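Robot picking at work – how did it go for your crew?
General Shop Talk

benchside_ruth
Jun 7, 2020
Hi all, long-time reader and not much of a poster, so bear with me! I've been in kitting at Donside for ten years, and since March we've had an arm doing the bin picking. My hands used to ache every night from fishing bars out of those deep bins, and I can't say I miss it one bit. What I do miss is the talking. There were four of us at that bench and now it's me and a screen, and Myroslav has gone over to packing.

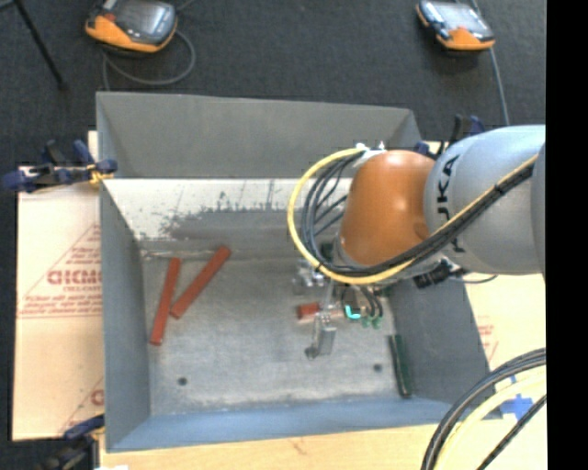 The KUKA at the bin, two reddish-brown bars on one side and a green one on the other

So tell me, did your place keep people together, or did everybody get scattered like us?
– Ruth Rudd

tosen_nights
Scattered, I'm afraid. They told us we'd all be retrained, and 42 of us signed up for 10 places. I don't blame the robot for that, I blame whoever did the planning.

gearwife
I'd push back a little on that, tosen. My husband got his place from that same kind of list at Mapplebeck and he's a cell tech now, better pay and no more wrist brace. It was the best thing to happen to him in years!

tosen_nights
Glad for him, truly, but one good story doesn't help the folks who got left on nights.

MyroslavP
Hello Ruth, it's Myroslav Prokopenko from the old bench :) Packing is fine but very loud. I still think we were quicker on the mixed bins, whatever the chart says. Are you still taking lunch at the same time?

benchside_ruth
Same time, same table by the window. Come on over and bring your chart arguments with you – I've got a few of my own.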